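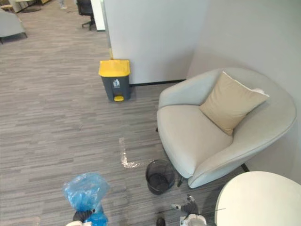 그림 1. 사무실 한쪽의 쓰레기통 주변. 왼쪽 그리퍼가 구겨진 반투명 파란 비닐봉지를 쥐고 있다.

직장 자동화와 업무 변화
강의 자료 2: 사무실 미화 업무
담당: Areeba Tanoli

1. 이번 시간의 범위
지난 시간에는 물류 창고를 다루었다. 창고는 통로 폭과 선반 높이가 정해져 있어 기계에 맞추기 쉽다. 사무실은 사정이 다르다. 의자는 매일 조금씩 옮겨지고 쓰레기통은 종류가 섞여 있으며, 작업 중에도 사람이 지나다닌다. 그림 1만 보아도 페달식 뚜껑이 달린 통과 뚜껑 없는 철망 휴지통이 가까이 있고, 그 옆에는 안락의자와 둥근 흰색 탁자가 놓여 있다. 손으로 하면 몇 초 걸리지 않는 일이지만 통마다 여는 방법과 접근하는 방향이 다르다.

2. 사례: Josby 사무동
Josby는 5월에 사무동 두 개 층의 쓰레기 수거를 로봇에 일부 맡겼다. 대상이 된 통은 116개이다. 도입 전에는 미화원 17명이 층을 나누어 맡았고, 도입 후에도 인원은 그대로이다. 근무표와 하루 일의 순서는 크게 바뀌었다.

도입 전의 순서
출근 후 담당 층을 한 바퀴 돌며 통을 비운다. 봉투를 갈고 바닥과 탁자를 닦는다. 오후에 한 번 더 돈다.

도입 후의 순서
로봇이 먼저 돌고, 미화원은 처리하지 못한 통의 목록을 받는다. 목록에 있는 통을 비운 다음 바닥과 탁자로 넘어간다. 오후 순회는 없어졌고 그 시간에 회의실과 탕비실을 맡는다.

3. 작업을 나누어 보기
'쓰레기통을 비운다'는 한 문장이지만 직무 분석에서는 다음과 같이 나누어 적는다.

통까지 이동하기
뚜껑 열기(페달식, 회전식, 뚜껑 없음)
봉투 가장자리를 잡고 빼기
봉투 입구 묶기
새 봉투를 펴서 끼우기
통을 제자리에 두기
주변에 떨어진 것 확인하기

Josby의 미화원들이 가장 어려울 것이라고 미리 꼽은 단계는 새 봉투 펴기였다. 얇은 비닐은 서로 달라붙고, 잡을 때마다 모양이 달라진다. 장비 담당자 Dirk Claeys는 처음에 이동 단계를 더 걱정했다고 한다. 두 의견의 차이는 과제에서 다시 다룬다.

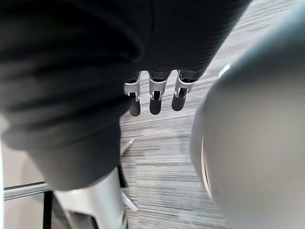

손과 팔의 구조도 작업 분담에 영향을 준다. 손가락이 좁은 틈에 들어가더라도 팔뚝이 가구나 벽에 걸리면 같은 작업을 할 수 없다. 그래서 작업표에는 잡을 물건의 크기와 함께 팔이 지나갈 공간도 적는다. 의자와 벽 사이에 놓인 통은 Josby의 작업표에서 처음부터 사람 몫으로 분류되었다.

4. 일하는 사람에게 달라진 점
아래 내용은 미화원 Stuart Sowerby와 현장 관리자 Emmett Abernathy의 면담 기록을 정리한 것이다.

허리를 굽히는 횟수가 줄었다. 대신 목록을 확인하려고 단말기를 보는 시간이 늘었다.

통의 위치가 규정이 되었다. 예전에는 직원이 통을 책상 밑으로 옮겨도 미화원이 알아서 찾았다. 지금은 옮긴 통이 목록에 올라오고, 누가 되돌려 놓을지를 두고 부서와 말이 오간다.

남은 일이 고르지 않다. 로봇이 못 한 통은 대개 넘쳤거나 음료가 쏟아진 통이다. Sowerby는 개수는 줄었는데 손이 많이 가는 것만 남았다고 말했다. 관리자 화면에는 통의 개수만 나오므로 이 차이가 보이지 않는다.

순회 중에 하던 작은 일이 빠졌다. 꺼진 전등이나 젖은 카펫을 알리는 일은 직무 기술서에 없었지만 미화원이 계속 해 왔다. 오후 순회가 없어진 뒤 시설팀에 들어오는 신고가 늦어졌고, Abernathy는 이를 별도 항목으로 넣자고 제안했다.

5. 용어
잔여 업무: 자동화 후 사람에게 남는 업무. 양과 난이도를 따로 기록한다.
예외 처리: 기계가 중단하거나 건너뛴 작업을 사람이 이어받는 것.
암묵 업무: 직무 기술서에 없으나 실제로 수행되는 업무.

6. 과제
자신이 일해 본 곳이나 학교 건물에서 반복 작업 한 가지를 골라 3절의 방식으로 단계를 나눈다. 단계마다 누가 맡는 것이 적당한지 쓰고, 암묵 업무를 하나 이상 찾는다. 가능하면 그 일을 하는 사람에게 직접 물어보고, 이름은 적지 않는다. 분량은 A4 2쪽이며 조교 Shamim Cheema에게 제출한다. 다음 시간에는 근무표 변경과 임금 산정 방식을 다룬다.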